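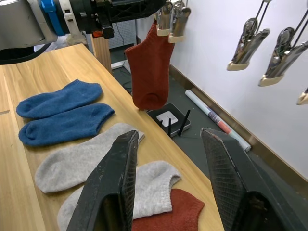
Finger pads on a two-arm sock hanging cell, when to change them and how to bring the grip back. I look after the cell on the evening shift and I have inherited it with no written routine. It picks socks off a wooden table and hangs them from clips. Thick fuzzy socks like the rust-red one go up without much trouble, and the cuff ends up pinched in two clips the way it should be. The light gray ones are the problem. The fingers close on the cuff, the arm lifts, and the sock slides out before it gets to the clip. The crosshatched faces on the inside of the fingers still have their pattern, and the scuffs I can find are on the outer edges, so I am not sure the pads are to blame. The controller has 2000 cycles on it since the last pad change according to the log. I have raised the grip force twice and all that did was stretch the cuffs. Is there a set interval for pads, and what should I check before I order more?

The pads are glued on, if that matters. Fingers are the Dranton long pattern, black, tapered tips.

Posted by evening_cell, March

Search this site All topics Go

Alaric Thibodeaux
7:40 p.m.

Put the force back where it was first. Higher force on a knit cuff mostly squeezes the cloth out toward the tips, and the tips are the narrowest part of that finger.

I would clean before I replaced anything. Socks shed, and the lint packs down into the crosshatch until the face is nearly smooth to the touch even though you can still see the lines. Do it like this:

Stop the cell and lock it out. Both arms, even if you are only working on one. The second arm can reach the same space.

Brush the pad along one set of lines and then along the other with a dry nylon brush. A toothbrush is fine. No wire.

Wipe with a lint-free cloth and a little isopropyl alcohol. Don't soak it, the glue line will let go if alcohol sits in it. Wait until it is fully dry.

Close the fingers on a strip of paper at low force and pull. Try it at the tip, the middle and the root of the pad. If it holds at the root and slips at the tip, the fingers are not closing parallel and a new pad won't help you. Loosen the two screws at the base of the finger, close on a flat shim, and tighten while it is closed.

We clean every 200 cycles on our cell, which runs a lot of fleece. Yours may go longer. I don't change pads by the count at all. I change them when a clean pad fails the paper pull, or when a corner starts to lift. A lifted corner catches the knit and you get pulled threads.

As for the gray socks, look at where the arm is gripping. If it takes only the ribbed edge there isn't much cloth between the fingers. Move the pick point in by 7 mm and try the same sock again before you touch anything else. Ours had been taught on a thick sock and was never changed for the thin ones.

The wear on the outside edges is a separate thing. That usually comes from touching the table on approach. It won't hurt the grip but I would raise the approach height a little and see if new marks stop showing up.

pm_brernero
8:15 p.m.

Check the clips too. On our line at Brernero half of what was logged as a dropped sock was a clip that had not opened all the way. The sock got there, hit the closed tips and was pushed out of the fingers. Watch one cycle from the side at slow speed and you will know which it is.

We replaced clip springs as a set. If you swap one and leave the rest, they all open a bit differently and the arm has no way to know that. Also look at the rods they hang from. One that has been bumped puts the clip off to the side of where it was taught.

Whatever you do, write it down with the cycle count. Our log just said "adjusted" for a year and it was no use to anyone.

kestrel44
9:02 p.m.

just buy new pads, they are cheap. I use the Cullitz ones, 14 to a pack. Peel the old one with a plastic scraper, clean off the glue, stick the new one on and leave it overnight.

evening_cell
9:30 p.m.

Thanks. Force is back to the old number and I brushed both pads. A good amount of lint came out of the lines. Paper held at the root and the middle and slipped a little at the tip on the left finger, so I will do the shim tomorrow and then move the pick point. I will watch the clips while I am at it.

Page last updated in March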